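Diary > 2021 > February > Open day at Danditz

14/02/2021

Went to the Danditz open day after all. Leandro Ledesma had a spare pass and I'd run out of excuses. Parking was a field. The leaflet promised "the helper of tomorrow", and I've been hearing about tomorrow since I was a lad, so I kept my coat on.

First stop was the football table. Two arms, a toy pitch, a toy goal and a ball you'd lose down the side of a settee. A young man from Flevent gave the talk, mostly about "everyday handling", a phrase I wrote on my hand so I could be cross about it later.

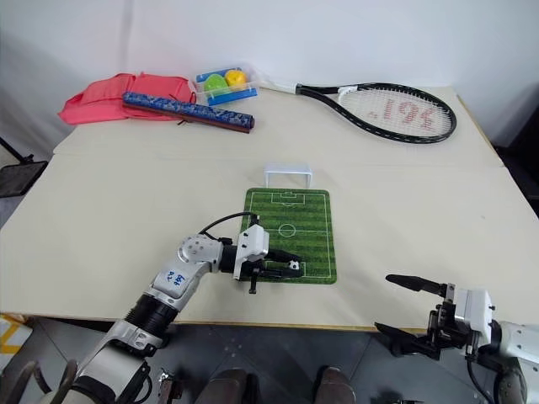
I asked him what it cost. He said it depended on the configuration. I asked what this configuration cost and he said he'd have to get back to me, and took down my email, so now I shall be getting the newsletter until I die.

My questions, with what I got for them:

1. Does it know it's a football? Long reply about training. I make that a no.

2. Why two arms, when it's one very small ball? "Flexibility." Leandro trod on my foot.
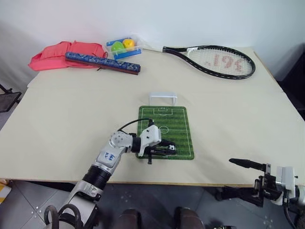

3. What happens if someone moves the goal? He said that was a really good question and went on to the next person.

Tea was in the far building, 3 pounds for a cup and a biscuit. Esmaeil Ghasemi was in the queue, first time I've seen him since he left Kesto. He is all for it. He thinks I'd have complained about the washing machine, and I told him I did complain about the washing machine, and was right, it flooded the hall.

We went back for another look because he insisted.

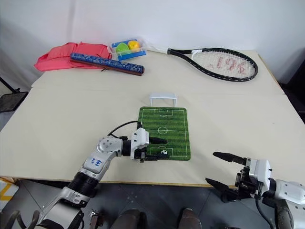

Esmaeil watched it like a cup final. I'll grant that the fingers are neater than I had expected, and that I couldn't pick up a ball that size in my winter gloves. But there's a long road between a toy pitch and my kitchen, and I said so, more than once according to Leandro.

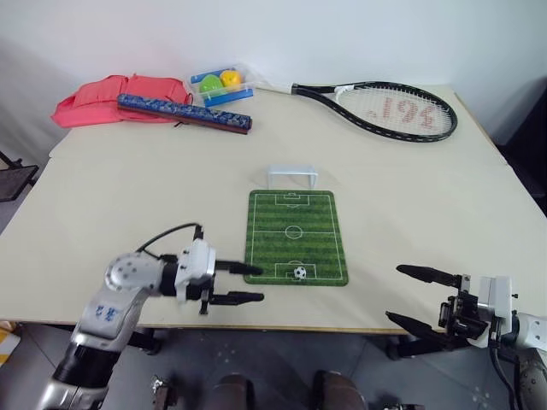
The football table at Danditz, ball in the near penalty area.

Skipped the Lozano stand as there was a queue. Home by dark. Feet bad. Must ring about the boiler.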